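Perker hand gripper kit – worth 1,379?

mondby_fan
Anyone else running the Perker kit? I've had mine for two weeks and I'm pretty happy! The ridged finger pads are the best part, and I like the teal joints too.
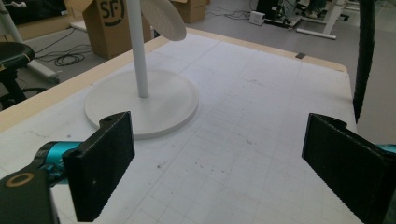

Perker fingers open over the grid mat, lamp base just past the left tip

clodico77
Nice, but that's a lot of money for two fingers. My Iglesias set cost way less and holds up fine.

mondby_fan
Sure, but did yours come with spare pads? I got 4.

clodico77
Nope – okay, that's fair. Still too much for me.

gridmat
What's shipping like?

mondby_fan
Seven days to my door.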